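The Label That Knows When the Milk Has Had Enough

Zoia Ostapchuk keeps a carton of cream on her windowsill, in full sun, and she checks it the way other people check their phones. On its side is a small round patch that was pale yellow when she set it there after breakfast. By lunch it has gone a deep, unmistakable plum. "Look at that!" she says, holding it up for me. "It's telling you everything you need to know."

Ostapchuk runs product development at Mavidham, a packaging firm with 36 employees and one very big idea: that the date printed on your food is a guess, and a label can do better. The patch responds to time and temperature together. Leave a carton in a cold refrigerator and the color creeps along slowly. Leave it in a hot car and it races. Shoppers don't have to scan anything or download anything, and there's no battery inside, just a thin layer of dye and a film that controls how fast it changes.

The chemistry has been around for a long while, mostly on vaccine shipments and pricey seafood. What kept it off everyday groceries was cost. A label that adds real money to a tray of salmon gets lost in the price. Put the same label on a pint of half-and-half and the dairy's margin is gone. Mavidham's breakthrough (and I don't think the word is too strong) was learning to print the dye on the same presses that print ordinary labels, in the same pass.
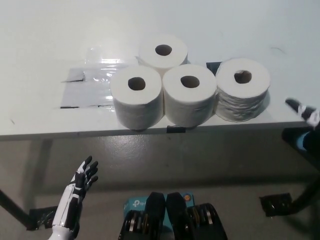 That took four years and a great deal of spoiled stock. Early versions changed color in the warehouse before anyone had stuck them to anything. One batch turned plum on the truck. The fix came from Fagerlund, a small coatings supplier, which worked out a clear top layer that keeps the dye asleep until the label is pressed onto the pack. Ostapchuk still has the first sheet that worked, pinned over her desk with a coffee ring on one corner.

Now the grocers are getting interested. Fikgate, a regional chain with 40 stores, began a trial in May with milk, cream and fresh pasta. Stores in the trial are marking down packs by color as well as by date, so a carton that's been kept properly cold doesn't end up in the discount bin just for being older than its neighbor. Staff took to it quickly, Ostapchuk says, though a few shoppers asked whether yellow meant the milk was banana flavored. The next print run has a tiny key beside the patch.

There's competition, of course, and it's lively. Jeson, a bigger company, is betting on sensors that react to the gases food gives off as it spoils. I've seen those demonstrated too, and they're terrific with chicken and fish, where the gases are strong and show up early. They're less at home with dairy. My own hunch is that there's plenty of room for both, and that the meat case and the milk case will end up wearing different labels.

The part that excites me most is further back in the chain. A pallet that sat on a warm loading dock for an hour looks just like one that didn't, until its cartons start coming back. With a patch on every case, the person at the receiving door can spot it in seconds. One dairy working with Mavidham found a faulty cooler this way on a Wednesday morning, 15 minutes after the delivery came in.

Ostapchuk's next target is the lunch box. She wants a sticker that parents can peel off a roll and put on anything: leftover chicken, a tub of yogurt, a turkey sandwich. The adhesive isn't right yet, and it lets go when the plastic gets cold. She has a drawer full of samples to get through before the school year starts, and the cream on the windowsill is due to be replaced with egg salad tomorrow.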